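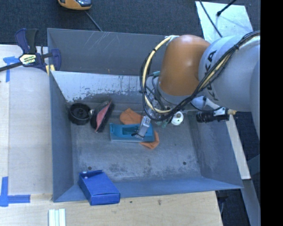
Most of the calls that come in to Skedby before seven in the morning are from people who want to know where their package is, and the night manager says she can usually tell them, within a street or two. She has worked there long enough to remember when the answer was a shrug and a promise to call back.

Skedby is a small parcel company in Vomwood. It has 35 drivers and delivers to the town, the farms north of it and the villages along the Murthy road. On a normal night it handles 3000 parcels. In the weeks before the holidays the number goes to 4000, and the building doesn't get any bigger.

I talked to the manager at the end of a shift, in the break room, while she ate a fried egg sandwich. She didn't want her name used. "Put down that I run nights," she said. "Everybody in town knows who that is anyway."

She started as a driver. The job came with a van with no heat and a paper map of the county that was wrong in several places. "There were two Mill Lanes," she said. "One of them was called Old Mill Lane on the sign and Mill Lane on everything else. I delivered a set of winter tires to the wrong one and the man signed for them. He had them on his truck by the time I got back."

She drove for six years and moved inside after she hurt her knee on an icy step. At first she disliked it. She missed the radio and she missed eating lunch by the river. The hours suited her, though. Her kids were in school by then and she could sleep while they were out.

I asked what makes a parcel late. She said it was hardly ever the weather. "Apartment numbers. People leave them off. They'll write a whole paragraph about the dog and leave off the apartment number." The second reason is the Dudby bridge, which has been down to one lane since March. A driver who reaches it at the wrong time can sit for 20 minutes, and the rest of the route slides back behind him.

The company has changed the routes twice because of the bridge. The drivers didn't like the first change and she agrees with them. It sent the Dudby van the long way around by the quarry and used up more time than it saved. Under the present plan the Dudby parcels are loaded first and the van leaves before the school buses are out.

Packing is her other subject. She would like people to use a box that fits. A small thing in a big box will travel from one end of it to the other all night, she said, and newspaper does very little once it has been squashed flat. She tapes her own boxes along every seam and puts a second copy of the address inside. "If the label comes off, we open it. If there's nothing in there with a name on it, it goes on the shelf, and it can be on the shelf a long time."

The shelf that morning held a pair of skis, a wedding album and a box of jelly jars packed in bath towels. Someone had called twice about the skis, but had described the wrong color.

She plans to stay on nights until her youngest finishes high school. After that she might ask for a route again, if the knee allows it. She'd take Murthy. "Flat road, big mailboxes," she said, and went to find her coat.

Posted 6/12/19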